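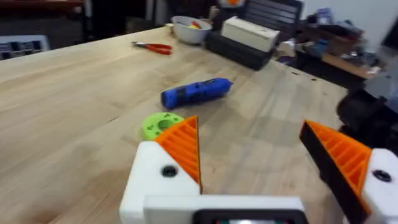 p. 168

## Chapter 3. Fingers First

Start with the gripper. Most people building at home start with the arm, buy big motors, run out of money in April and never pick up a thing. Fingers first, arm later.

What you'll build in this chapter: a two-finger gripper, printed blocks, ridged pads, a small camera looking out between them. White for the blocks and orange for the pads in our version. Any color works. Pads want to be softer than the blocks, so check your filament before you start a long print.

Words to know before you go on:

- **Stroke.** How far apart the fingers get, fully open.
- **Pad.** The part that touches. Ridges run across it.
- **Approach.** The path down to the object. Usually where it goes wrong.

The bench matters too. Ours at Stindham is a shared one, big wood top, and things get left on it. Pliers, a rotary tool, a bowl of small stuff. Good. Leave them. A gripper tested only on neat foam cubes will fail the first time it meets a tool handle lying at an angle. Printed parts are fine targets as well, the green ring for instance, with a hole in the middle and little cutouts on top. Think about where you would grab it. Outside edge? One finger in the hole? Write your answer down now, we come back to it in 3.4.

Jolien Van den Broek and Siebe Van Rooij built the first Preda gripper on this bench. Budget was tight. Their notes list 483 test grabs before they changed the pad shape, and most of the early ones slipped. Reason: pads too flat at the tip. A taper helped. So did more ridges, up to a point.

Before section 3.1, have ready:

- printed blocks, both sides, holes cleaned out
- pads, plus a spare pair (you will tear one)
- screws, short, and a driver that actualy fits them
- calipers
- a notebook. Paper.

Power stays off untill 3.3. Fit everything by hand first, slide the fingers open and shut, feel for rubbing. If it sticks by hand a motor won't fix it.

Lies Vandenberghe's wiring sheet is at the back of the book, use that one and skip the older Histeck diagram. Pin order changed.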